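# Chapter 10 Vessels and the Worktop

**In this chapter**

- the terms used for the parts of a vessel
- plastic, glass and steel in daily use
- pouring height, lip shape and drip
- arranging containers along the back of a worktop
- wear marks and when to replace

## 10.1 Scope

Chapter 9 dealt with fixed equipment: sinks, hobs and the runs of cupboard between them. The present chapter deals with the loose items that stand on the worktop and hold food or drink. They are cheap, they are moved many times a day, and they account for a large share of the clutter recorded in household surveys. In the Ploltska kitchen study, which is used throughout Part Two, they also accounted for most of the spills.

The word *vessel* is used in this book for any open or closed container from which something is drunk, poured or spooned. It covers bowls, cups, jugs, bottles, jars and tubs. Kettles and coffee presses are vessels under this definition, although they are also appliances or brewing tools and will appear again in Chapter 12.

## 10.2 Parts of a vessel

Four terms are needed. The *wall* is the side of the vessel. The *lip* is the upper edge, where the wall ends or turns. The *cavity* is the space inside. The *foot* is the part that rests on the surface. Handles, lids and spouts are treated as fittings and are described separately.

The lip deserves more attention than it usually gets. A thin lip breaks the flow of liquid cleanly but chips or bends. A thick, rounded lip is strong and pleasant to hold, and is common in moulded plastic, but liquid tends to cling to it and run back down the outer wall. Spouts were developed to deal with this. Where a thick-lipped vessel has no spout, it should be tilted quickly and returned upright in one movement.

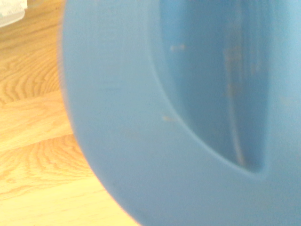

Plastic walls are normally made thicker than glass walls of the same capacity, partly for stiffness and partly for ease of moulding. A matte finish hides fingerprints and fine scratches. It does not hide scuffs of a contrasting colour, which may be picked up from other utensils, from wooden surfaces or from stacking. Such marks are best checked with a fingertip. If the surface is smooth, the mark is a deposit and may come off with a paste of bicarbonate of soda. If an edge can be felt, the surface is damaged, and the position of the damage decides what is done next (see 10.6).

## 10.3 Materials

Glass is inert, easy to inspect and heavy. Moulded facets on the lower half of a tumbler improve the grip and also make the wall stiffer at the point where it is most often knocked.

Clear and translucent plastics allow the level to be read from outside. Translucent plastic shows the level but not the condition of the contents, and a jug of this kind should be opened and looked into before it is filled again. Coloured plastic shows neither.

Stainless steel is used where heat is involved. Its drawback on a crowded worktop is that the contents cannot be seen at all, so that a full kettle and an empty one look alike.

## 10.4 Pouring

A pour has three stages: the approach, the flow and the cut-off. Most spills in the Ploltska records took place at the cut-off, when the jug was lowered before it had been brought upright.

The receiving glass should stand clear of its neighbours, on the open part of the worktop, with nothing between it and the jug. The foot of the glass must be fully supported. The jug is brought in from one side by its handle, with the lid closed over the main opening. A lid that lifts during the flow is a sign of poor fit or of overfilling.

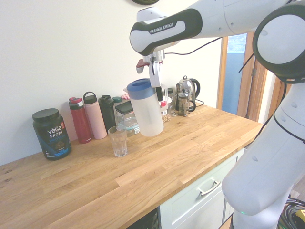 **Figure 10.2** Lidded pitcher above the worktop beside an empty faceted glass. Bottles, jars, a French press and an electric kettle stand towards the wall.

## 10.5 The back row

Containers pushed to the back of a worktop form a line, whether or not one was planned. The line is useful. It leaves the front edge free for work and keeps tall items away from elbows. Baranauskienė's rule, adopted in the Plenwood teaching kitchens, is that the working area in front of the row should never be less than 215 mm deep. On a worktop 595 mm deep this is easily met with a single row, and usually still met with two.

Problems arise when a second row begins. Small jars vanish behind tall ones, and a bottle standing behind other bottles is seldom used. The remedies are as follows.

1. Group by use. Drinking bottles stand together, dry foods together, hot drinks equipment together.
2. Keep each group one item deep.
3. Place flat food boxes in a cupboard – their footprint is large for what they hold.
4. Run the kettle flex along the wall and away from the pouring area.

## 10.6 Wear and replacement

Damage to the foot or outer wall is cosmetic unless the vessel rocks. Damage to the lip of a glass vessel is always a reason to discard it. Scratches inside a plastic cavity hold residue and should be noted at each inspection. The Celley checklist, reproduced in Appendix 2, gives a form for this purpose and is used in the exercises to Section 10.7.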